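シーツのしわは誰の問題か

朝、起きたらまずベッドを整えましょう、という話を、この冬だけで何度読んだかわからない。整えれば一日がうまくいく。小さな達成感が次の行動を呼ぶ。部屋の印象の大半はベッドで決まる。書いている人はそれぞれ違うのに、順番まで似ている。最後はたいてい、ホテルのようにぴんと張った白いシーツの写真で終わる。

私は疑っている。ベッドを整えること自体に文句はない。気が向けばやるし、来客があればやる。疑っているのは、しわのあるシーツがなにか本人の内面の不具合のように語られること、そしてその不具合を直す道具や習慣がいつも値札つきで隣に置いてあることのほうだ。

我が家のベッドは大きい。部屋に対して大きすぎる。引っ越しのときに寸法を測り、床に新聞紙を敷いて確かめ、それでも置いてみたら思っていたより大きかった。片側は壁との隙間が狭く、横向きでないと入れない。その狭い側のシーツの角をマットレスの下に押し込むには、片膝をマットレスにのせて、身体をひねって腕を差し込むことになる。差し込んだ腕を抜いて膝を下ろすと、膝のあったところにしわができている。それを手で伸ばすと、今度は反対側の角が浮く。

五分でできる、と書いてある記事は、ベッドの四方に人が立てる部屋で書かれたのだと思う。

ぴんと張ったシーツというのは、つまり誰も寝ていないシーツである。人が一晩寝れば斜めのしわが入る。寝返りを打てばもっと入る。洗って干して敷き直したところで、腰を下ろした瞬間に戻る。寝具の本来の仕事は人を寝かせることで、しわはその仕事をした跡だ。まな板に包丁の傷があると恥じる人はあまりいないのに、シーツのしわにはみんな妙に弱い。

ホテルのベッドと比べるのも変な話だと前から思っていた。ホテルのシーツがきれいなのは、仕事として整える人がいて、その人に賃金が払われていて、糊やプレスの設備があって、しかも客が昼間そこにいないからである。家のベッドには昼間も人がいる。洗濯物を置き、上着を置き、電話をしながら腰かけ、背中が痛ければ横になる。同じ見た目を目指せと言われても、条件がひとつも揃っていない。

洗濯物のことを書く。

乾いたものを取り込むと、私はまずベッドの上に置く。これはよくない習慣の代表としてよく挙げられる。洗濯物の一時置き場を決めましょう、ベッドに置くと寝る直前まで片づきません、というあれだ。そこで一度、言われたとおりに置き場を作ってみた。Bemanoという店で、折りたためる布の箱を2つ買った。ひとつはタオル用、ひとつは衣類用のつもりだった。

結果として、箱の中に入れた洗濯物は、箱の中でそのまま暮らすようになった。見えないのだから畳まない。必要なものは箱の底から引っぱり出す。引っぱり出すときに上のものが崩れて、崩れても見えない。ベッドの上に置いていたころは、少なくとも寝るまでには畳んでいた。どかさないと寝られないのだから当然である。

私に必要だったのは一時置き場ではなく締め切りだったらしい。ベッドはその点で大変よくできた家具で、毎晩かならず締め切りが来る。箱には来ない。

もちろん、これは私の家での話で、箱が性に合う人もいるだろう。気に入らないのは、ベッドに物を置くのはだらしない、という決めつけがいつも先にあることだ。家の中で、あの高さにあって、あれだけ広くて、柔らかくて、物を広げてもすぐ落ちない面がほかにあるだろうか。食卓は狭いし、食べこぼしがある。床は腰にくる。大きなものを畳むなら、どう考えてもベッドの上がいちばん都合がいい。売り場では「寝るだけの神聖な場所」のように言うけれど、家の中で神聖な場所にそんな面積を割ける人がどれだけいるのだろう。
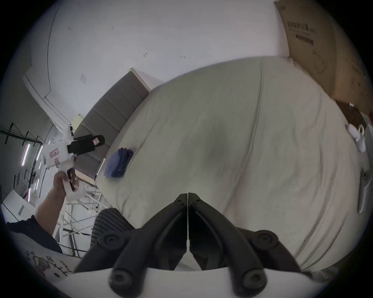 色の話もある。私は寝具を選ぶとき、しばらく白ばかり買っていた。清潔に見えるからだ。それが何年かして淡い灰色に変わったのは、趣味が洗練されたからではなくて、売り場に灰色ばかり並ぶようになったからである。汚れが目立ちにくいですよ、と店の人は言った。これは疑ったほうがいい。淡い灰色は、乾いた埃や抜けた毛には強いが、水分には弱い。コップの水を少しこぼしただけで、そこだけ濃くなる。白いシーツなら見えないような水の跡が、灰色だとはっきり出る。乾いたあとも輪郭が残ることがあって、そうなると何の跡なのか自分でもわからない。

しみについても、世の中の助言は大げさだと思う。すぐに、なるべく早く、時間との勝負です、と書いてある。血や醤油なら私も走る。けれど、うっすらした正体のわからない跡のために寝具をぜんぶ剥がして、夜の洗濯機を回す必要があるのか。次の洗濯でたぶん薄くなるし、薄くならなければ、その先もそこにあるだけだ。上に人が寝れば見えない。こう書くと不潔だと言われるのだが、洗わないと言っているのではない。洗う日は洗う。その日まで待てるしみと待てないしみがあって、私の見立てでは前者のほうがずっと多い。

布張りのヘッドボードについては、もう少し強く言いたい。

数年前から、寝室の写真という写真に、灰色の布を張った、横に段の入ったヘッドボードが写るようになった。私も買った。Ploticoというシリーズのもので、マットレスの上に出る部分の高さが64センチあり、もたれると確かに気持ちがいい。寒い季節に木や金属の板にもたれるのとは比べものにならない。そこは認める。

しかし、あれは拭けない。当たり前なのだが、買うときには考えていなかった。木の板なら濡れた布巾でひと拭きすれば終わるところが、布だと、まず何をしていいのかがわからない。説明書には「乾いたやわらかい布でやさしく」と書いてある。乾いたやわらかい布でやさしくなでて取れる汚れは、たいてい汚れではない。髪の当たるところは少しずつ色が深くなり、段と段のあいだの溝には、綿ぼこりが細い紐のようになってたまる。掃除機の隙間ノズルを当てると、布が吸い付いて音だけが高くなる。粘着ローラーは溝に届かない。

段の数だけ溝がある。売り場ではあの段が高級感に見え、家ではあの段が棚に見える。埃用の棚である。

しかも、上の縁に物を置きたくなる。眼鏡を置き、しおりを置き、置いたことを忘れる。あれは置くようにはできていないので、朝になると枕元の隙間に落ちている。マットレスとヘッドボードのあいだの隙間は、我が家でもっとも物の見つかる場所だ。この前は、付箋と、どこのものかわからない薄い部品と、去年探していた爪切りが出てきた。枕元に小物を置かないようにしましょう、という助言も何度も読んだけれど、寝る前に眼鏡をどこに置けばいいのか、そこまで書いてある記事にはまだ出会っていない。棚のついた古いヘッドボードには、その答えがちゃんとあった。見た目が古くさいという理由で、私が粗大ごみに出した。

処分の手数料は700円だった。シールを貼って門の脇に出して、それで終わりである。あの棚には眼鏡も目覚ましも本も置けた。拭けば埃も取れた。買い替えに払った額は書かないが、手数料のほうがよほど記憶に残っている。

こういうことを言うと、だったら道具を使えばいい、という話にかならずなる。布団用の掃除機、布用の洗浄機、しわ取りのスチーマー、毛玉取り、溝用のブラシ。寝室の面倒ごとの数だけ手持ちの機械が出ている。私もひとつ買った。Drivelikという、しわ取り用のスチーマーだ。吊るした服に使う分には悪くない。広告には、ベッドに敷いたままのシーツにも、とあった。

やってみた。大きなベッドの手前の角から始めて、腕を伸ばして奥へ進む。水を入れた機械は見た目より重く、腕を伸ばした先で持つとさらに重い。コードが手前の、いま伸ばしたばかりのところを引きずる。奥まで届かないから結局マットレスに膝をつく。膝をついたところは、蒸気で少し湿っているぶん、いつもよりくっきりしたしわになった。途中で水がなくなり、足しに行って戻ってくると、最初の角はもとに戻りかけていた。その晩、私は何も知らない顔でその上に寝た。朝には斜めのしわが入っていた。

道具が悪いのではないと思う。服には使えるのだから。ただ、敷いたままのシーツに使えますと言われたとき、使えることと、使って意味があることは別なのだった。この区別を、寝具まわりの広告はほとんどしない。ダニが取れます、と言う。どれだけ取れて、翌週にはどうなっているのかは小さい字で書いてあるか、書いていない。透明な容器に白い粉がたまった写真はよく見る。あれが何の粉なのか、私はいまだに知らない。綿の繊維ではないかと疑っているけれど、確かめたわけではないので、ここまでにしておく。

では手入れを全部やめろという意味かというと、そうではない。私がやっていることを書いておく。たいしたことはない。

シーツは替えが一枚あって、洗ったら敷く。しわは手で払う程度で、角は手前の二か所だけきちんと入れる。壁側は次に剥がす日までほうっておく。掛け布団は朝、足元のほうに折り返す。これは湿気を逃がしたいのと、整えた感じを出さなくて済むのと、両方だ。起きてすぐ布団をきっちり掛け直すと、寝ているあいだの湿気を閉じ込めることになるから、ベッドメイキング推奨の人たちにはそこも一度考えてほしいと思っている。ヘッドボードは、気がついたときに、毛先の短いブラシで溝を上から下へこする。落ちた埃はシーツの上に落ちるから、シーツを剥がす日にやる。順番を逆にすると洗いたてのシーツに埃をまくことになる。私は2回やった。

マットレスを立てて風を通すとよい、という話は、大きいベッドを持っている人の多くがあきらめていると思う。一人で立てられる大きさではない。立てたとして、立てたマットレスの置き場がない。窓を開けて、剥がしたまま半日ほうっておくのが我が家の限界で、その半日のあいだ、ベッドの上には何も置けないから、洗濯物は椅子に積まれる。椅子は箱と同じで締め切りがないので、その日の洗濯物はたいてい翌日に持ち越す。

Coutinhoという寝具店で、店の人と枕の話をしていたとき、寝室の写真がきれいな家ほど枕が多いですよね、と言ったら、枕は写真で売れますから、と言われた。枕を四つも五つも並べたベッドは、寝る前にその枕をどこかへどかさなければならない。どかす先は床か椅子だ。朝になったら拾って並べる。この手間は整理整頓と呼ばれていて、洗濯物を寝る前に畳んでどかす手間はだらしなさと呼ばれている。作業としては同じくらいか、洗濯物のほうが一度で済む。

私が寝室についての文章を疑う理由は、だいたいこのあたりにある。見た目の基準が先にあり、それに合う家事は丁寧な暮らしになり、合わない家事は怠けになる。その基準がどこから来たかというと、人のいない部屋の写真から来ている。誰かが座っていたり、途中まで畳んだ布がのっていたり、手になにか持った人が掃除の最中だったりする寝室は、売り場のカタログには載らない。けれど家の寝室というのは、ほとんどの時間、なにかの途中である。

朝にベッドを整えると一日がうまくいくという説も、私の身の回りで見るかぎり、順番が逆に思える。時間に余裕があって、腰も痛くなくて、前の晩によく眠れた朝には、ベッドを整える気になる。そういう日は整えなくてもうまくいく。寝過ごした朝に無理に角を折り込んでも、電車に一本遅れるだけだった。習慣にすれば考えなくてもできるようになる、という反論は聞いたことがあるし、そういう人もいるのだろう。私の場合は、習慣になったころに季節が変わって寝具の枚数が変わり、はじめからやり直しになった。

子どものころの家は布団だった。毎朝上げて押し入れに入れた。これには理由があって、上げないと部屋が使えなかったのだ。畳の上に布団があれば飯台が出せない。だから上げた。上手に畳む必要はなく、押し入れの襖が閉まればよかった。襖の向こうで敷布団がどんな形になっていようが、家族の誰も気にしなかった。ベッドにはその必要がない。整えても整えなくても、同じ場所に同じ大きさで居座っている。必要がないところに、布団を上げていたころの後ろめたさだけが引き継がれているのではないか、と思うことがある。これは思いつきで、根拠はない。

灰色のシーツはそろそろ寿命で、真ん中あたりがずいぶん薄くなった。次は柄物にするつもりでいる。細かい柄なら、しわもしみも柄に紛れるはずで、十月の衣替えのときに売り場を見に行ったのだが、柄のシーツは子ども用と、やけに大きな花模様しか置いていなかった。店の人には、無地のほうが飽きませんよと言われた。飽きるほどシーツを見ている人がいるのだろうかと思いながら、何も買わずに帰ってきた。

最終更新 22/3/16

コメント

匿名
布張りの溝の埃、うちもまったく同じです。歯ブラシの古いのでやっています。掃除機は諦めました。

通りすがり
ベッドメイキングで気分が変わる人間もいますよ。私は整えないと夜に帰ってきたときがっかりします。朝の自分ではなく夜の自分のためにやっている感じです。壁側の角を入れないのは同感。ボックスシーツにしたら解決しませんか。

筆者
ボックスシーツも使いました。かぶせるときに壁側の角が最後になると、手前が全部外れます。壁側から始めればいいのですが、毎回忘れます。夜の自分のため、というのはわかる気がします。

匿名
棚つきのヘッドボードを捨てたのはもったいない。うちは二十年ものですがまだ使っています。見た目は確かに古いです。

ねむい
洗濯物の締め切りの話、うちはその締め切りを破って端に寄せて寝ています。大きいベッドはそれができてしまうのが問題だと思う。

匿名
柄シーツは和布団の店に行くとありますよ。小さい格子とか。ただサイズが敷布団用なので、大きいベッドだと厳しいかもしれません。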